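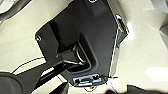 Last changed: Fri 4 October

Section 4. Fitting the black panel

Applies to the Broltau housing, all versions since February. If yours came from the Ikbridge shop the steps are the same, only the bag of screws is different (part 279, short ones).

Before you start
Power off, cord out of the wall. Clear a light-colored surface to work on, dark screws vanish on a dark bench. Soft cloth, small Phillips, nothing bigger.

1. Lay the panel down with the deep pocket facing you.

2. Find the screw holes. One at the corner that juts out, another at the top edge. Both have a gray ring. Check the rings for plastic crumbs and pick them out with a toothpick.

3. Wipe out the pocket. Get down into the steps of the wall, grit likes to sit there. Dry cloth only.

4. Look over the metal clip on the side, the one with the oval cutout. Should sit flat on the plastic. If it's bent, stop and order a new one. Don't try to bend it back with pliers.

CAUTION: Clip edges can be sharp. Keep your thumb off the cutout.

5. Check the metal piece on the lower edge too. Wipe it, no oil.

6. Offer the panel up to the housing, clip side first. It should drop in without force. If it rocks, take it out and look for a trapped cable.

7. Start both screws by hand, 2 turns each. Then tighten a little at a time, going back and forth betwen them. Snug is enough.

CAUTION: Overtightening cracks the plastic next to the hole. Cracked panels are not covered.

8. Press lightly on the lower edge. No gap, no click.

Note: a faint gray shine on the raised ridges is normal and doesn't rub off. Please dont use polish on it.

Note: the Teixeira panel looks close but will not fit. Vanard one fits, but leave off the foam strip.

If the panel has to come off again, loosen the top screw first. Wait 14 days before ordering spares a second time, the stock list is slow to update.

Next: Section 5, Closing the lid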